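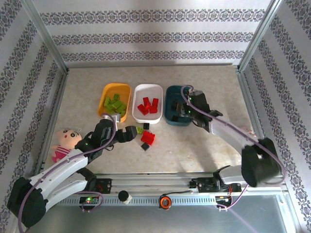 그림 3. 블록 색상 분류 과제의 작업대. 두 팔과 수납함 세 개, 중앙 수납함 앞의 미분류 블록.

4.2 정리 과제의 구성과 실패 유형

가정 내 정리 작업은 파지, 분류, 배치가 반복되는 단순한 작업으로 분류되는 경우가 많다. 그러나 Dalisay와 Bedoya의 선행 연구에서 지적한 바와 같이, 개별 동작의 성공률이 높더라도 작업 전체의 완료율은 이를 크게 밑돈다. 본 절에서는 양팔 시스템 Serkach를 이용하여 블록 정리 과제의 완료율을 측정하고, 남은 실패를 유형별로 검토한다.

과제의 목표는 작업대 위에 흩어진 블록을 색상별로 지정된 수납함에 넣는 것이다. 연두색 블록은 황색 계열 수납함에, 빨간색 블록은 흰색 수납함에, 검은색 블록은 짙은 청록색 수납함에 대응한다(그림 3). 수납함은 작업대에 고정하지 않았으며, 약간 기울거나 밀린 상태도 허용하였다. 분류 대상이 아닌 물체도 작업대에 둘 수 있도록 하였다. 그림 3의 왼쪽에 놓인 봉제 인형이 이에 해당하며, 정책은 이러한 물체를 건드리지 않아야 한다.

학습에는 원격 조작으로 수집한 시연 2,000건 이상을 사용하였다. 평가는 초기 배치를 달리하여 총 341회 수행하였고, 각 시행은 모든 블록이 해당 수납함에 들어간 시점 또는 제한 시간에 도달한 시점에 종료하였다. 사람이 개입한 시행은 실패로 처리하였다.

관찰된 실패는 크게 2가지 유형으로 나뉜다. 첫째는 접촉 상태의 블록을 분리하지 못하는 경우이다. 그림 3 하단의 빨간색 요철 블록 덩어리와 그 왼쪽 아래 모서리에 닿은 검은색 블록은 이러한 배치의 전형이다. 그리퍼가 덩어리를 파지하면 인접 블록이 밀리거나 함께 들리며, 후자의 경우 검은색 블록이 흰색 수납함에 투입되는 오분류로 이어진다. 둘째는 수납함 내부의 가림이다. 한쪽 팔이 수납함 안으로 내려가면 고정 카메라에서 해당 수납함의 일부가 보이지 않게 되어 투입 여부의 판정이 지연된다. 그림 3의 오른쪽 팔과 청록색 수납함이 이러한 관계에 있다.

두 팔의 작업 영역이 겹치는 중앙부에서는 대기 시간도 문제가 된다. Serkach의 조정 모듈은 충돌 가능성이 있을 때 한쪽 팔을 정지시키므로, 블록이 중앙 수납함 앞에 몰린 배치에서는 양팔의 이점이 상당 부분 사라진다. 최대 대기 시간은 40초였다. Londoño가 제안한 영역 분할 방식을 적용하면 정지 횟수는 줄어드나, 경계에 걸친 블록이 끝까지 처리되지 않는 사례가 새로 발생하였다.

이상의 결과로 볼 때, 현재의 정책은 색상과 목적지가 명확하고 물체가 서로 떨어져 있는 조건에서는 감독 없이 운용할 수 있는 수준에 근접해 있다. 반면 결합된 블록의 분해가 필요한 배치에서는 사람의 보조가 여전히 요구된다. 접촉 블록에 대한 재파지 전략은 4.3절에서 다룬다.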